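Visit to the Plova automation open day, September
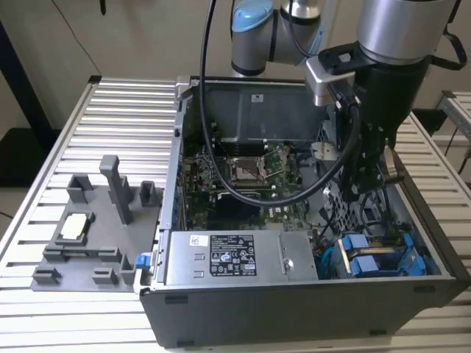 I went with a budget question and came home with most of it still open. We refurbish office desktops, 391 of them last month, and my boss wants a line in next year's plan for a robot cell that would take over part of the bench work. Plova has been calling us since spring. Fine, I said, let me go and look at one working on a real PC with the lid off.

The drive took most of the morning. Coffee, badges, a slide show with a payback chart that had no numbers on the left axis. I asked what they were. The answer was that it depends on the customer.

The demo cell was set up for processor work. What I kept looking at was the fixture plate next to the computer, the gray printed one with the posts and the little square tray. Somebody designed that for one job. We get whatever the leasing companies send us, and I counted up before I left: 2 chassis types make up less than half of our volume. So who draws the plate for the rest? Zeeshan Mughal, who runs the applications side at Plova, gave me a straight answer, which I appreciated. The first plate is in the quote. After that you pay for engineering hours or learn to do it yourselves.

Cables were my other worry. An old tower has wires looping around between the power supply and the drive cage, never quite the same way twice. I asked what happens when one is lying across the part you want. "You route them first." Who does? "An operator." That operator is currently the person I would be saving.

On money, the written offer lists the arm, controller, gripper and table, with installation separate. Spare fingertips for the gripper come in a pack at $703. How long a pack lasts, they could not say. The service contract is $1731 a quarter and starts at delivery, before anything is commissioned. I would push on that.

Desteck had a booth in the hallway and Uçar was there with conveyors, neither of much use to us. Starine was on the list of exhibitors but I never found them.

What I am putting in the plan for now is a paid trial on our own machines, mixed, dusty, straight off the pallet, with our people timing it. Plova said they would get back to me about the price of that. Lunch was decent. Parking is behind the building, and take the second entrance, the first one is trucks only.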